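From: Yaryna Ostapchuk
To: Zhuravel kitchen list
Subject: Re: eggs, bowl or carton?

Dear all,

thank you, Raghda, for your message. I answer below your lines and I hope it is readable in every mail program.

Raghda Darwish wrote:
> We buy eggs from Drostov since June and they come in cartons.
> Some people at our place move them to a bowl at once, some keep
> the carton until the last egg. Which is better? Also, mine crack
> when I put them back in the carton. What am I doing wrong?

In my kitchen I use both. The brown eggs for the same day go in a shallow white bowl, and the others stay in a clear plastic carton, so that I see how many are left without opening the refrigerator drawer twice. 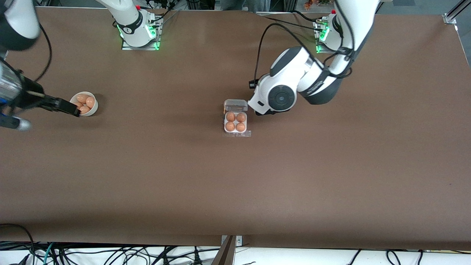 For baking I prefer to take from the bowl, as the eggs are then at room temperature and mix better with the butter. I would not fill it high. The lower eggs carry the weight of the upper ones, and one small crack makes all of them sticky.

About putting them back: please hold the egg at the wide middle, lower it with the pointed end down, and let go only when it sits in the cup. Most of my broken ones were dropped from a very small height. Before closing the lid I turn each egg a little. If it does not turn, it is glued by a leak and must be used or thrown away.

Volodymyr Maksymiv asked me separately about the table. I wipe it before and after with warm water and soap, and I let it dry. Crumbs and grit under an egg are enough to scratch or crack the shell, so I pass my hand over the top first.
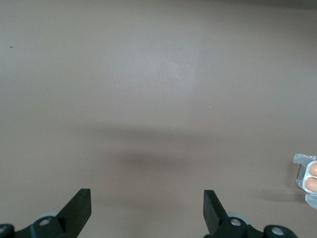

Is it necessary to wash the eggs before they go in the carton?
Shop eggs are better left unwashed, because water can carry dirt through the shell. If one is dirty, wipe it with a dry paper towel and use it first.

Ostap, you wanted also the weight for your recipe. My 4 eggs came to 220 grams without the shell, and the smaller ones from Gidura gave 205. For the sponge cake I would add a spoon of milk with the smaller ones.

With kind regards,
Yaryna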